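Plikex grasp learning kit, four weeks in

Rating: 4 out of 5

Bought this for the method more than the hardware, so that's mostly what I'm reviewing. Plikex is a software add-on that learns pick and place from demonstrations. You guide the arm by hand, it records, you train overnight, and next morning it has a go by itself. The paper behind it (Echeverría and Farías) says small tubes are the hard case. Fair enough, small tubes are all we do.

Set up took an afternoon. Docs are patchy — the calibration chapter refers to a menu that isn't there any more — but Octavio Farías answered my email the same evening and sent a corrected page. Fitted it to the six-axis arm we already had, with a printed bracket for the gripper. First bracket flexed, second one didn't. Print it thick.

We ran the tube rack task from the paper. Move capped tubes from one rack to the other, any free hole, no fixed order.

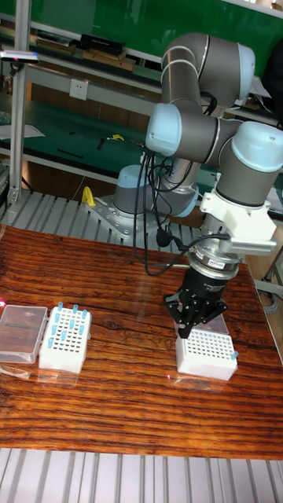 Tube transfer set-up, gripper over the right-hand rack.

Numbers, as that's what you'll want. 395 attempts with the stock training recipe and 73 demos. 382 counted as good, meaning tube upright in a hole and no neighbour knocked. The other 13 were nearly all corner holes, where it comes in a touch wide and the fingers catch the rim. More corner demos would probably fix it, havent tried yet.

What I like: it copes with uneven spacing. Our old Heken script wanted every tube in a known hole and sulked otherwise. This looks, picks one, gets on with it. Retraining for a different rack is one night plus an hour of demos.

What I don't: slow. Painfully slow on the approach, and the speed setting is buried in a config file. Cables too, route them properly before recording, becuase if they drag on a joint during the demos you end up doing the lot again. I did. Also no sensible logging, I ended up keeping a tally in a spreadsheet.

Would I buy again? Yes, for research. Wouldn't put it on a production bench, the corner thing needs sorting first. Elba Echeverría says a new version is due in September with a faster approach, will update this if it arrives.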